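Billetari to offer mesh wash bags with every laundry subscription

30/06/2026

Laundry service Billetari will supply a mesh wash bag to each of its subscribers starting this summer, the company announced today. The bags are meant for delicate items such as underwear, tights and fine knits, which customers can now send in the same pickup as towels and bedding.

Until now, delicates had to be booked as a separate order with its own fee. That fee is dropped for all household plans. Business plans stay as they are.

"People were leaving their good things out of the order and washing them in the sink," said Tibor Katona, head of household services at Billetari. "They asked us for one pickup and one price, so we changed the plan."

The change follows a trial in April with 600 households in the Lotitz district. Customers in the trial packed their own delicates at home, closed the bag and put it in with the rest of the load. The bag stayed closed through washing and drying and came back in the same delivery.
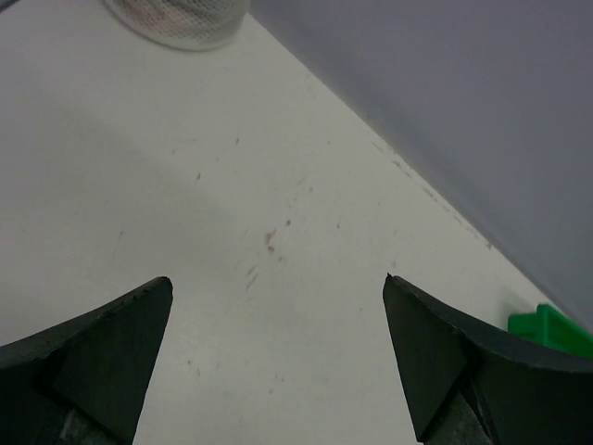

A white tabletop beside a pale gray wall.

Billetari will send out 3,000 bags in the first round. Lotitz customers will get theirs first, followed by the Fülöp area. Each household receives 2 bags at no charge. Extra bags can be ordered through the customer account and will be added to the next delivery.

Bagged items are washed at low temperature with a mild detergent. Silk, leather trim and anything marked dry clean only are still not accepted in household orders. Bras with loose or exposed wires should be repaired before they are sent in. Customers are asked to fill each bag no more than halfway and to keep light and dark colors apart.

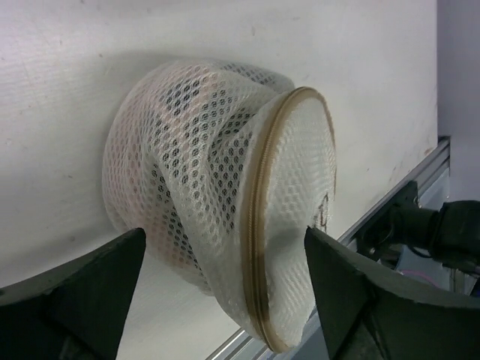
White mesh laundry bag with a pale pink item inside.

Turnaround times do not change. Orders picked up before noon are returned within two working days in both areas.

The company has also updated its care label guide, which was prepared with textile consultancy Zadness. The guide covers the most common washing symbols and takes around 90 seconds to read.

"Most of the questions we get are about labels," said Byung-chul Moon, textile adviser at Zadness. "We kept the wording short and put wool and lace on the first page."

Printed copies of the guide will be packed with the first bags. Customers who do not want the bags can opt out in their account settings before their next pickup.

About Billetari
Billetari collects, washes and returns laundry for homes and small businesses in Lotitz and Fülöp.

Press contact
Tibor Katona, Household Services, Billetari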